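# Lime plaster over straw bale -- how long between coats?

We're building a small straw bale studio behind our house (217 square feet inside, load-bearing walls, big roof overhangs) and I've got the first coat of lime on the north and east sides. It went on okay for a beginner. My problem is that everything I read gives a different wait before the second coat. One book says a few days, a guy at the Wornley workshop told me two weeks, and my neighbor thinks I should leave it until spring.

It's NHL mix, three parts sand to one of lime, and I'd say three quarters of an inch thick where I behaved myself and more where the bales dip. Nights are getting down near freezing. I also have hairline cracks by the window on the east wall. Do I fill those first or just go over them?

Shewit Mekonnen, 2026-02-27

## Answers

Forget the calendar and use your thumbnail. If you can dent the coat with your nail, leave it. If you can scratch it but can't dent it, you're ready. Mine took nine days on one wall and sixteen on the other, same mix, same week, because one got the wind.

The freezing nights worry me a lot more than the cracks. I lost a whole gable that way, it came off in plates when the weather warmed up and I cried a little, not going to lie. Hang burlap off the eaves and tarps outside of that, with a gap so air can move. If you can't keep it above 40 or so at night, I'd stop and wait. 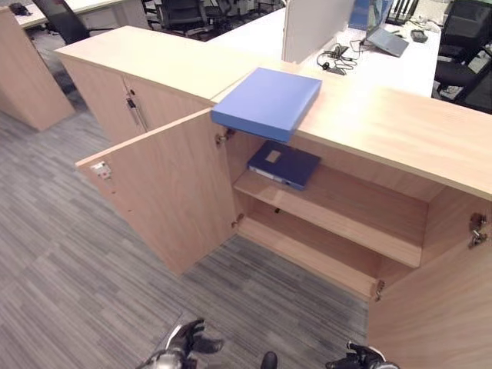 **Tipene Donnelly**
*Natural building moderator*

Hairlines by a window are pretty normal. Mist the wall, rub the cracks closed with a damp wood float, and then go over the whole thing. If you can get a dime in there, that's different -- scrape it back, see if the mesh around the opening is tight, and pack it with the same mix. And please scratch up that first coat if you haven't! A smooth base coat is asking for trouble. Wet it down the night before and again right before you plaster. I paid for 2 extra bags of lime learning that one.

The deep spots where the bales dip should have been filled with straw and clay or straw and lime before the first coat. Too late now, so give those more time than the rest.

---

**Hagos Tilahun**

I'm with your neighbor, wait for spring. We did ours in August and it dried too fast, so I guess there's no perfect month lol. Never tried it in the cold though.

---

**Zewditu Tufa**

Agree on the thumbnail test. One thing to add: check the bottom foot of the wall separately. On our place the top was ready days before the part near the stem wall, and I only noticed when my trowel started dragging the base coat around. I ended up doing the upper wall first and coming back, and you can see the line if you know where to look. Limewash hid most of it.

Also wear goggles. Lime in the eye is awful.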